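Food > Interviews > Kitchen habits

Sorting the fruit before it goes soft
February 11, 2022

The woman who runs the fruit table at Ovodeo, a produce shop and tasting kitchen in Rirkenmont, asked that her name be left out. She has handled fruit for most of her working life, first at a packing shed outside Datinitz and then here. We met in the back, at a long table, and talked for most of a morning about how fruit is set out, what can sit next to what, and why people throw so much of it away.

She says the mistakes start with the bowl. "People have one bowl and it's deep. Everything goes in it. A week later they find out what was at the bottom."

Her own preference is for wide and shallow, especially with berries. She buys strawberries from a grower on the Ferrand road and takes 300 pounds a week in the season, which is over by October. At home she buys the same amount as anyone else and puts it out the same way she does at work.
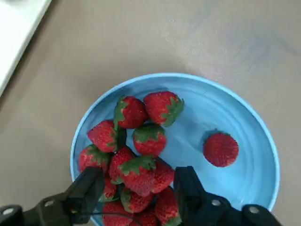

Strawberries bruise under their own weight, she says, and the ones underneath go first. She does not mind a small heap if it will be eaten the same day. In the light-blue bowl most of the berries are piled to one side and one sits by itself on the right, with bare blue around it. "That one you can check at a glance," she says. "For the others you have to lift the top ones off, so lift them off. It takes a second." She leaves the green tops on until the fruit is going to be eaten. She washes late too, and never the whole batch.

I asked whether she weighs portions. She used to. A tasting bowl in her first year was 600 grams, and much of it came back. She cut the size and refills when needed.

The larger fruit gets more thought. She keeps apples away from anything she wants to slow down. Bananas she treats the same way. "If the avocado is hard, put it by the banana. If it's ready, move it. People know this and don't do it."

Does she follow that rule herself? "On the table, for a few hours, it doesn't matter. Overnight it matters."

She likes trays for this reason. A tray can be picked up and carried to another shelf with everything on it, and the fruit doesn't roll. Pears are the exception she worries over. She stands them up when they will stand, and she presses near the stem to see if they are ripe. "Not the belly. If the belly is soft you waited too long."

Baskets are for whatever can take some knocking, and she wants them with open sides so that air gets through. Lemons do well in them. She wipes hers out every evening and has no patience for cloth liners, which she says hold damp.

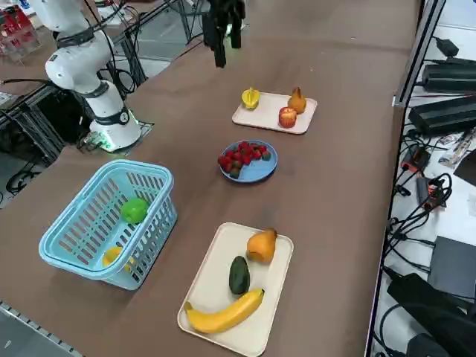
Basket, trays and plate on the long table, with the strawberries in the middle.

The star fruit is for customers. Few of them buy it on the first visit, and she cuts one across so they can see the shape of the slice. She waits until the skin is yellow and doesn't mind a little brown along the ridges.

Last year she kept a notebook of everything that went in the compost. It ran to 129 entries, and berries took up more pages than any other fruit. She has since started ordering less at a time and more often, and the driver complains about it.

What would she tell someone with a small kitchen and no room for trays? "Use two dinner plates. One for what you eat today and one for the rest. Look at them when you make coffee."

She had a delivery coming and went to clear a shelf for it.

Recent in Kitchen habits
Keeping herbs through the week
A pantry in Datinitz, one year on
What to do with 100 lemons
The Ferrand road farm stands, north to south

We use cookies to remember your settings and to count visits. By continuing to read you accept their use. Manage cookies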